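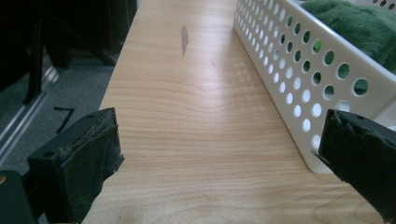 ## 4.2 시점 구성에 따른 직물 이송 성능

본 절에서는 관측 시점의 구성이 양손 직물 이송 정책의 성능에 미치는 영향을 분석한다. 과제는 바구니와 탁자 면 사이에서 직물 한 장을 옮기는 것으로, 꺼내기와 넣기의 두 방향을 모두 포함한다. 그림 3은 휴대형 그리퍼에 부착한 카메라의 시점이며, 벌어진 두 손가락 사이로 탁자 면이, 우측으로 녹색 직물이 든 흰색 바구니가 관측된다. 이 시점에서는 손가락 끝과 접촉 대상의 상대 위치가 화면상에 직접 나타나지만, 반대편 손의 상태는 시야에 들어오지 않는 구간이 많다.

### 4.2.1 데이터

시연은 Olta 수집 절차에 따라 기록하였다. 전체 시연은 515회이며, 이 중 마커 추적이 끊긴 시연과 두 시점 간 시간 정렬에 실패한 시연을 제외하고 300회를 학습에 사용하였다. 제외 기준은 학습 전에 고정하였고 정책의 성능을 확인한 뒤에는 변경하지 않았다. 남은 시연에서 꺼내기와 넣기의 비율은 동일하게 맞추었다.

각 시연은 손목 시점 영상, 머리 시점 영상, 양손 그리퍼의 6자유도 자세, 손가락 개폐 폭으로 구성된다. 그리퍼 자세는 상단에 고정된 마커 판을 추적하여 얻었다. 직물의 초기 형상은 시연자가 임의로 구긴 상태로 두었으며, 형상에 대한 별도의 주석은 부여하지 않았다. 바구니의 위치와 방향은 시연마다 변경하되 탁자 면을 벗어나지 않도록 제한하였다.

### 4.2.2 비교 조건

정책 구조로는 3장에서 기술한 Gaete를 사용하였다. 비교 조건은 (가) 손목 시점만 입력하는 경우, (나) 머리 시점만 입력하는 경우, (다) 두 시점을 모두 입력하는 경우의 세 가지이다. 시각 인코더의 크기, 행동 구간의 길이, 학습률 일정은 모든 조건에서 동일하다. 단일 시점 조건에서는 사용하지 않는 시점의 토큰을 학습된 상수 벡터로 대체하여 입력 길이를 유지하였다. 토큰을 단순히 제거한 예비 실험에서는 조건별로 수렴 속도가 달라져 비교가 어려웠다.

평가는 Brerow 양팔 플랫폼에서 조건별, 방향별로 20회씩 수행하였다. 한 시행 안에서 정책이 파지를 다시 시도하는 것은 최대 5회까지 허용하였다. 직물 전체가 목표 영역 안에 놓이고 그리퍼가 직물에서 분리된 상태를 성공으로 정의한다. 직물의 일부가 바구니 테두리에 걸쳐 있는 경우는 실패로 처리하였다. 시행 순서는 조건 간에 섞어 배치하여 조명 변화와 손가락 패드 마모의 영향이 특정 조건에 집중되지 않도록 하였다.

### 4.2.3 결과

두 방향 모두에서 (다)의 성공 횟수가 가장 많았고, 단일 시점 조건 간의 우열은 방향에 따라 뒤바뀌었다. 꺼내기에서는 (가)가 (나)를 앞섰다. 바구니 벽이 머리 시점에서 직물의 아랫부분을 가리므로, (나)의 정책은 손가락을 충분히 내리지 않은 채 닫는 경향을 보였다. 넣기에서는 반대로 (나)가 앞섰는데, 직물을 쥔 뒤에는 직물 자체가 손목 시점의 상당 부분을 덮어 바구니 테두리의 위치 추정이 불안정해졌다.

(가)의 실패는 대부분 이송 단계에서 발생하였다. 그리퍼가 바구니에 접근하는 동안 예측 궤적이 테두리 바깥쪽으로 치우쳤고, 직물이 테두리에 걸린 상태에서 손가락이 열렸다. (나)의 실패는 파지 단계에 집중되었으며 얕은 파지 이후 직물이 미끄러지는 형태가 주를 이루었다. 두 실패 유형이 서로 다른 단계에 분포한다는 점은 (다)의 이득이 단순한 입력량 증가에서 비롯된 것이 아니라는 해석과 부합한다. 다만 시행 수가 제한적이므로 방향별 차이의 크기에 대해서는 결론을 유보한다.

추가로 (다)의 교차 주의 가중치를 단계별로 집계하였다. 접근 초기에는 머리 시점 토큰의 비중이 높고, 손가락이 닫히기 직전에는 손목 시점 토큰의 비중이 높아졌다가 이송이 시작되면 다시 낮아진다. 이 전환은 명시적인 단계 레이블 없이 학습되었다. 선행 데이터셋인 Cistbridge로 사전학습한 인코더를 사용한 경우에도 전환 시점은 유사하였으나, 이송 구간에서의 가중치 변동은 더 작았다.

그림 4. 머리 시점의 관측. 왼손 그리퍼가 녹색 직물을 쥐고 있고 오른손 그리퍼는 열려 있다. 각 그리퍼 상단의 흰색 삼각형 판에는 점 무늬가 있다.
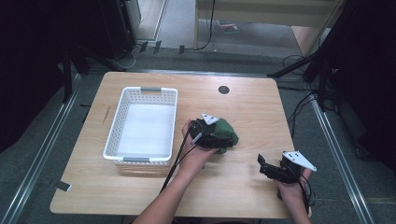

**머리 시점의 해상도를 높이면 손목 시점을 생략할 수 있는가?**

해상도를 높여도 바구니 벽에 의한 가림은 해소되지 않으므로 꺼내기 방향에서는 손목 시점이 여전히 필요하다. 머리 시점의 입력 해상도를 두 배로 높인 추가 실험에서 넣기의 성공 횟수는 소폭 증가하였으나, 꺼내기의 얕은 파지 실패는 줄지 않았다. 추론 지연이 늘어나 재시도 간격도 길어졌다. 이에 따라 이후의 모든 실험에서는 원래 해상도의 두 시점 입력을 기본 설정으로 한다.

### 4.2.4 한계

평가에 사용한 직물은 한 종류이며, 두께나 표면 마찰이 크게 다른 직물에 대한 일반화는 검증하지 않았다. 또한 휴대형 그리퍼와 로봇 손목 사이의 카메라 장착 각도 차이는 외부 보정으로만 처리하였고, 잔여 오차가 파지 깊이에 미치는 영향은 분리하여 측정하지 못하였다. 장착 각도에 대한 민감도는 부록 C에서 시뮬레이션으로 별도 분석한다.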